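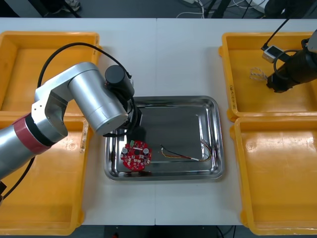

Sorting table: yellow bins, steel tray, round red board and wires

Home | Checklists | Benches

Fanero Bench Check, February 2023

Tray floor: OK. Love the raised rim, small parts stay put!
Table seam: OK. Run a card along it every 2 weeks.
Wire bundle: RECHECK. Loose strands fan out at one end, so trim or tape before binning.
Board: OK. Hold by the rim, never by the capacitors.
Bins: OK. Labels due in July (can't wait!).

Score: 66. Next check in 3 weeks.

6 comments | Share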